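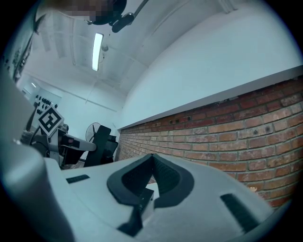
Four months into building our own hand-held grippers at the Midura workshop, I have a drawer full of cracked fingers and a pile of tips I wish I'd had in August! Most of these work for any small gripper build, so help yourself.

## Cradles and pads

- Ribbed rubber beats smooth rubber for anything round. Cut it a touch long and trim it once it's on the tool.
- Rough up both faces with sandpaper before gluing, then leave the clamp on overnight. Pei-shan Yen got 61 grabs out of her first pad and well over that out of her second, and the sanding was the only change.
- Soft jaws first, strong springs later.

## Markers

- Print them matte. Glossy paper under a ceiling light will drive you up the wall.
- Leave a generous white border – trimming it tight for looks cost me a whole evening of lost tracking.

## Practice table

Start with plain household stuff that doesn't mind a knock. A desk phone with a coiled cord is a wonderful teacher (the cord goes everywhere), and a notebook lying flat is harder to pick up than you'd think. Try each thing three times, slowly, before you change a single screw.
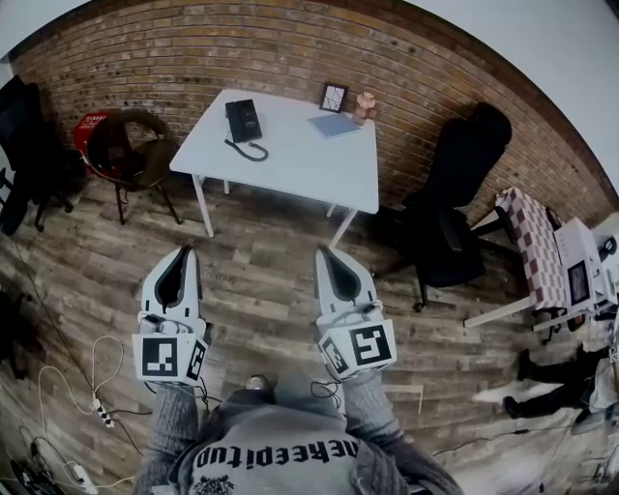
## Wires

- Leave slack at the wrist, and tape the wire down a little way back from the plug.
- Label both ends. Valentin Oprea uses nail polish dots and I've happily stolen the idea.
- Keep power strips off your walking path if you can.

Next up is a lighter trigger – the old one is 28 grams and my thumb knows it.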